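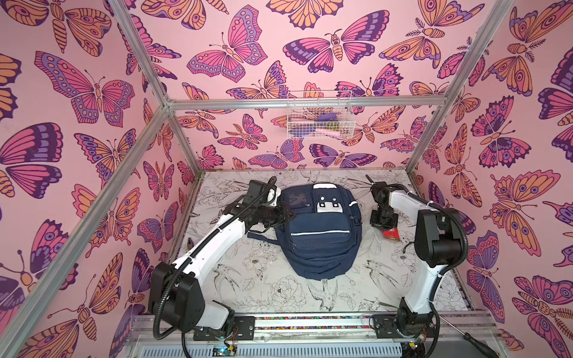

May
By Lumturie Jurić

Latero cataloging project: interim progress report to the Drandance Fund

Summary

The grant supports original-script cataloging of the non-English lending stock at Stisau Public Library. Work on the Chinese and Arabic sections is on schedule. The Tamil section is behind the plan because the transliteration table was adopted late. Spending is within budget on staff time and slightly over on label stock. No change to the end date is requested.

Background

Before the project, books in non-Latin scripts were entered in the catalog under a romanized title only, often typed by whoever was on the desk. Word division was inconsistent, tone marks were sometimes kept and sometimes dropped, and the same author could appear under several spellings. A reader who typed a title in its own script got no results. Interlibrary loan requests for these books were handled by phone, and staff could not tell a second copy from a second edition without going to the shelf.

The agreed scope is 1000 records, each to carry the title, author and publisher in the original script, linked to a romanized form, with a subject heading in English. The scope excludes periodicals, audio material and the children's board books.

Work completed in this period

Melur Nair finished the cataloging manual. It covers word division, the treatment of subtitles, and the order in which sources within a book are to be consulted. The title page takes priority, followed by the copyright page, then the cover, then the spine. Where the cover and title page disagree, the cover form is entered as a variant title so that both can be searched. The manual was revised once after testing, mainly in the section on translated works.

Translated works have taken more time than planned. Many of the Chinese paperbacks are translations from English, and the Chinese title is frequently not a rendering of the original one. Several different compilations may also circulate under one title. The manual now requires the cataloger to record the original title only when it is stated in the book. If an English phrase is printed on the cover but not repeated on the title page, it goes into a general note and is not treated as a parallel title. 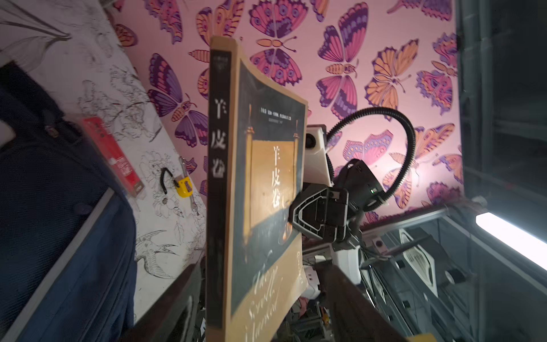

Paperback with the title 羊皮卷 on both spine and front cover.

Hipólito Núñez completed the import of the old records into Poon, the catalog system the library moved to last year. The first import failed on records with mixed left-to-right and right-to-left fields. Punctuation at the end of Arabic titles was moved to the beginning, and some volume numbers were reversed. The second import was run with directional marks stripped from the source file and added again on display. A check of the result found no further reversals, and the old file has been archived.

Searching was then adjusted in two respects. Simplified and traditional Chinese characters are now treated as equivalent, so a reader may use either. Arabic searches ignore short vowels and the different forms of initial alif. Both settings were tested against the request log from the previous year. Most searches that had returned nothing now return the intended book where the library holds it. The remaining failures are largely misspelled author names in romanized form, and these will be addressed through cross-references.

Spine labels

The former labels carried three letters from the romanized author name and were of little use to readers browsing in another script. The new label has the class number on the first line and the first character or letters of the author's name in the original script on the second. Labels are placed at a fixed height from the foot of the spine. Vertical titles on Chinese paperbacks often run down to this height, and in those cases the label is moved to the upper corner of the back cover – an exception that is noted in the record so that shelving staff know where to look.

The first batch of label stock did not hold on laminated covers. A different adhesive was ordered and has performed adequately so far. This accounts for the overspend shown in the financial statement. Paperbacks with bowed or warped covers are pressed before labeling, which adds a day to their processing but requires little staff time.

Work behind schedule

The Tamil section was to have been started at the beginning of the period. Two transliteration tables were under consideration, and the regional lending network did not confirm its choice until late. Kwok-wai Yau had prepared the work lists in advance, so some of the delay has been recovered. It is expected that the section will be finished within the grant period, provided that the reviewer's hours are kept at the present level.

Authority work for Tamil personal names is also slower than for the other sections. Initials precede the given name in many cases, and their expansion can't always be established from the book. The rule adopted is to leave initials unexpanded unless a reliable source is at hand.

Quality control

Eyvindur Laxdal reviews a sample of 10 records from each weekly batch. Errors are classed as access errors, which would prevent a reader from finding the book, and presentation errors, which would not. A batch with any access error is returned in full. Returned batches were common at the start and have become infrequent. The usual cause is now a missing variant title.

Budget

Staff costs are on plan. Label stock and adhesive are over plan, and the difference has been met from the travel line, where $1000 was left unspent after the regional meeting moved online. The Fund's approval for this transfer was given in advance by email.

Next period

The Tamil section will take up most of the available hours. The romanized cross-references will be built alongside it, starting with the authors most often requested. The cataloging manual will be issued to the branch libraries, with a short training session for desk staff on entering searches in the original script – most of the public terminals already have the keyboard layouts installed. The branch at the harbor needs a system update first, which Núñez has requested from the city's IT office.

The financial statement and the revised manual are attached separately.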